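Review: the Tredudano travel chant stand
1 Mar 2020

I sing in a parish choir that never stays put. We do our own feast days at home, and then from December on we're on the road, visiting other parishes by train and bus with the service books in our bags. For years my music stand was a wire thing that folded up like an umbrella and fell down like one too. So when Benedetta Rizzi, who leads our altos, turned up in Grerach with a Tredudano under her arm, I had ordered my own before the coffee was finished!

It's a tabletop and floor stand in one. The legs slide inside each other and lock with a quarter turn, and the desk opens flat and wide enough for a full-size psalter (the big one, with the covers that weigh as much as a loaf of bread). I put our old bound Vespers book on it the first night and turned pages for the whole service with one hand. It didn't lean, it didn't creak, and I didn't have to hold the corner down with my elbow. What a pleasure that was.

The page holders deserve a word. They're two soft-tipped arms that swing in from the sides, and they let go of a page when you want them to. Old paper tears if you look at it wrong, and the clips on my last stand left dents in everything. I've used these on a hymnal from my grandmother's time and there isn't a mark on it.

Setup is quick once your fingers learn it. My first try, in the gallery at Pereyra, was slow and a bit loud (the legs click, and that church has an echo you could hang a coat on). By the end of the trip I could put it up during the opening bell. Samer Haddadin, our reader, is a good head taller than me and likes to stand very straight for the long readings, and even he got it high enough. He has since stopped giving it back.

A few grumbles. The bag is thin and the zipper catches at one end every time. The ledge could be deeper: it takes one thick book happily, but if you like to keep a second one behind it, as I do during Holy Week, the front one starts to creep. And the black finish shows candle wax like nothing else. It scrapes off with a fingernail, but you'll be scraping.

I paid 70 dollars, with a lamp bracket thrown in. The cheaper Tiltow that half our basses use is fine for loose sheets and I wouldn't talk anyone out of it, but put a real book on it and the desk nods forward. If you sing or read from heavy books and you travel with them, get the Tredudano. I've carried mine on 2 long trips now and I'm already looking forward to Easter with it. Next I want to try the lamp bracket at the midnight service, when the gallery is dark and I usually squint my way through the canon.

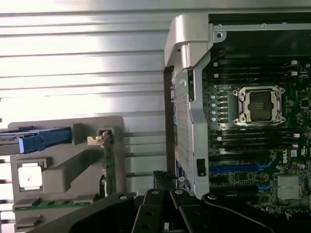
Inside a server chassis, with the CPU socket empty.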